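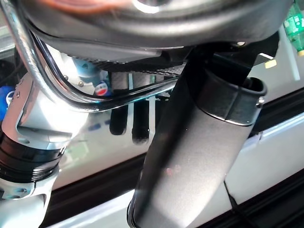

Close in at the gripper, one of the cells at Brolisel. Silver joint on the left, bent chrome rod, shiny white surface underneath.

Typing this up on the train before I forget it all. Visit to the Brolisel site in Ristitz, the one Laiba Naqvi set up for us back when we were arguing over our own cell rules. Got there late, signed in, shoes swapped, badge. Then straight to the floor, no slides, thank goodness.

Our guide was Narendra Tiwari. He runs cell safety and talks fast, so my notes are bad in places.

First stop was the sign-in board. Every cell has one. You hang your own tag before you go past the line, you take it off yourself when you come out. Not your buddy, not the shift lead. One tag left hanging and the arm stays locked. I asked what happens when somebody goes home with the tag still up. They get called. Once they drove back, 16 miles each way.

Then speeds. Anyone teaching a point by hand works at slow speed, full stop, and holds the enable switch the whole time. They do a second pass at slow even if the first looked fine. Hok-lam thought that was overkill, I liked it. We skip that second pass all the time and we shouldn't.

Cables. A lot of talk about cables. Their rule is you move the arm through its full reach by hand after any change at the wrist and watch the cable the whole way, because a loop that sits fine at rest can snag at the far end. Written down as one line on the card. Ours is half a page and noone reads it.

Gripper checks, start of every shift:
Screws at the joint, look and touch.
Belt teeth and pads, look for wear.
Bent or loose rods, stop and call.
Wipe down shiny surfaces near the work, glare fools the vision.
Initial the card. Real initials, not a tick.

The glare one was new to me. Siu-fong Fung does their vision side and said they log every missed pick with a reason code. Last year 3325 picks went in the log as missed and 314 of those got put down to reflections. So now there's a rule on what can be within reach of the camera light. We have a white bench in cell two that is basically a mirror. Need to look at that in Febuary.

Lunch was soup. Good soup. Long chat with Ho-yin Hsiao, who came over from Mapplebeck and had the old Vusar controllers there. His take: risk assessment is per task, so a new gripper means a new assessment, even if the arm never moved an inch. They keep the old ones in a binder by the cell, oldest at the back. I flipped through. Handwriting terrible, but all signed.

Didn't agree with everything. Their stop test is weekly, and only one button each time, so with up to 100 buttons across the site some wait ages for a turn. Narendra knows, it's on his list. And the floor tape was peeling by the door.

Things to bring up at ours:
own tag, own hands
slow second pass after teaching
one line cable rule
reason codes for missed picks
new gripper, new assessment

Laiba has the blank check card, ask her for a copy. Parking at Ristitz is round the back, the front lot is permit only and they do ticket.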